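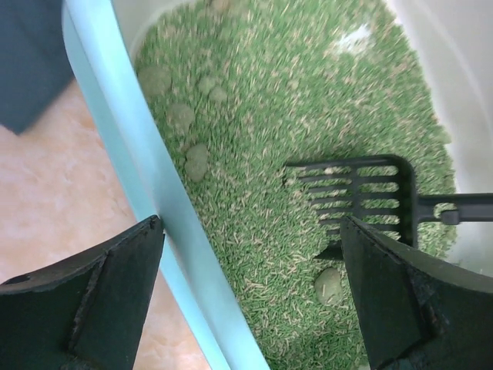
Used clumps in a tray of green pellet litter.

Keeping a cat in a rented flat: an interview with Comfort Lamptey

Comfort Lamptey has advised tenants at the Ondemum housing association for several years, and in that time the question of pets has moved from the back of the tenancy handbook to the front. The association revised its policy in July. Residents of Antal House, a block of 40 flats, were the first to be consulted.

"Most of the people who wrote to us already had a cat," Ms Lamptey said. "They wanted to know whether they were allowed to say so."

Under the earlier rules, written consent was required for each animal and could be withdrawn at 20 days' notice. Consent is now assumed for one cat per household, provided the tenant registers it with the housing office.
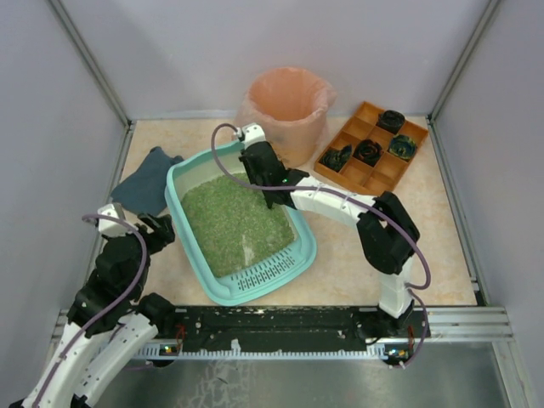 Objections from neighbours were considered at length. Of the 33 written responses from Antal House, the greater part concerned noise on the stairs and the state of the shared bin store. Ms Lamptey takes the second point seriously. The new guidance asks tenants to bag litter inside the flat, and she favours a small bin close to the tray, such as the pink one in the photograph with its bag folded over the rim. "What we cannot have is litter tipped straight into the communal bins," she said. "The bags must be tied."

Fiifi Annan, who manages the block, reported fewer complaints in the months after the guidance was issued, although he would not be drawn on the cause.
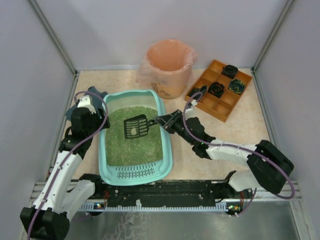
On deposits, the association has chosen a fixed supplement of 50 pounds, refundable at the end of the tenancy. Ms Lamptey had argued for none at all. "A supplement falls hardest on older residents living alone - the very people for whom a cat is company," she said. The amount will be looked at again next year.
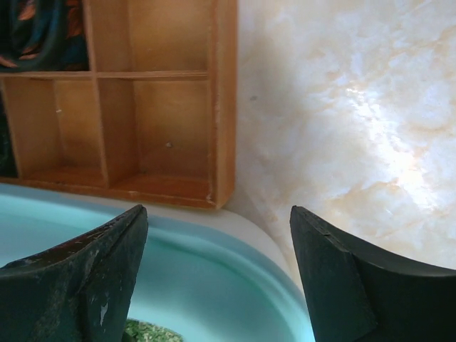 She is also concerned about tenants who transfer between blocks. Wullik Court still operates under the older agreement, and a resident moving there must apply afresh. Afia Opoku of the lettings team is preparing a single form for both buildings. Until it is ready, tenants should speak to the housing office before accepting a transfer.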